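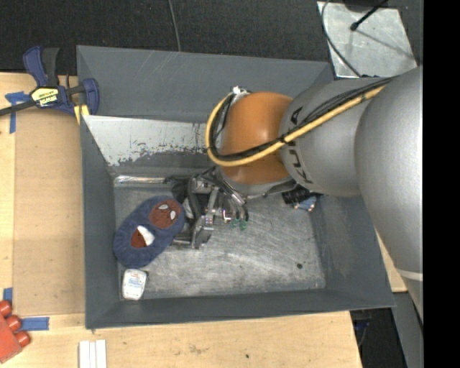 How often should you wash a child's fluffy slippers?

Every couple of weeks if they're worn daily, and always by hand or on a cool, slow wash with the slippers inside a pillowcase.

Home | Indoors | Mending | Chats | Shop Notes | Contact

Slippers, with Hằng Khương

I've been wanting to talk to Hằng Khương about slippers for ages. She runs Stosach, a little shop that sells children's indoor shoes at the front and mends them at the back, and she once rescued a pair of my nephew's that I'd have put straight in the bin (the rubbish kind, I mean). So in January, when everybody's feet were freezing, I took two coffees round and she let me sit on the good stool.

The first thing I wanted to know was how she got into it. "By accident," she said. "I was selling school shoes with my cousin Kiều and the parents kept asking for slippers, and we had one shelf of them. One! And it was always empty by the end of the week." That was 17 years ago. Kiều Hoàng still does the ordering, and the one shelf has turned into a whole wall plus most of the window.

Fluffy ones with characters on are what the children go for, every time. Fuzzy blue with a Spider-Man face on the toe, say, the reddish-brown sort with the dark web lines and the big white eyes. Hằng has a real soft spot for those. "The grown-ups pick up the sensible grey felt and the child just stands there looking at them. And I think, oh let him have the superhero, he'll put them on without being asked!"

But isn't the face the first thing to go? I asked, because that's my experience. She said it depends how it's been put on. "If it's stitched all the way round, lovely, that will outlive the slipper. If it's glued you'll get a corner lifting and a little finger will find it. They can't leave it alone." Her fix is a fine needle and thread the same colour as the edge of the patch, with tiny stitches, and she does it with her left hand pushed right down into the toe so that she doesn't sew the top to the lining. She's done that. So have I!

Then we got on to washing, which is what most people ring her about. She's quite fierce on tumble dryers. "No. Never. The fluff goes into little hard clumps and you won't get it back." Stuff them with an old tea towel, she says, change the towel when it's soaked, and keep them off the radiator. Once they're dry you go over them with a soft baby's hairbrush, always brushing away from the patch so you don't catch the threads. For a sticky mark she uses a drop of Clisance on a flannel, dabbed and left, and then plain cool water. I'd never heard of Clisance (I use washing-up liquid, and she made a face).

I wondered whether it was worth mending something that costs so little and gets outgrown so quickly. She took a minute over that one. "Some of them, no, I tell people no. If the sole's split right across, I'm not going to charge you for it. But a patch or a seam takes me up to 20 minutes, and the child has gone to bed crying about it." Her husband, Vinh Âu, puts new soles on the bigger sizes, and he'd apparently like me to know that he also does adults.

We had a long detour about storage, as I have three children's worth of slippers breeding behind my front door. Hằng likes a bin. A big plain one with sides that slope outwards, so you can see to the bottom of it and small people can chuck things in from a distance. Grey is good as it doesn't show the dirt, and she says not to fret when the floor of it gets scratched and scuffed, that's just shoes. What she doesn't like is a lid. "You put a lid on, they put the slippers on the lid."

And odd ones? She has a drawer of them. She won't throw out a single slipper until the end of the year, and she told me about a customer called Bereket Gebremichael who came back for a left foot that he'd dropped in the shop the winter before. It didn't fit anybody by then but his daughter wanted it for a teddy.

My last question was what she wears at home herself. Socks! Thick ones. "I look at slippers all day," she said, and then she sold me two pairs in size 12 and a spare tin of thread.

Stosach does mending in the mornings only, and you'll need to bring the slippers in clean.

14 comments | 40 shares

We use cookies to remember your settings. Accept | Manage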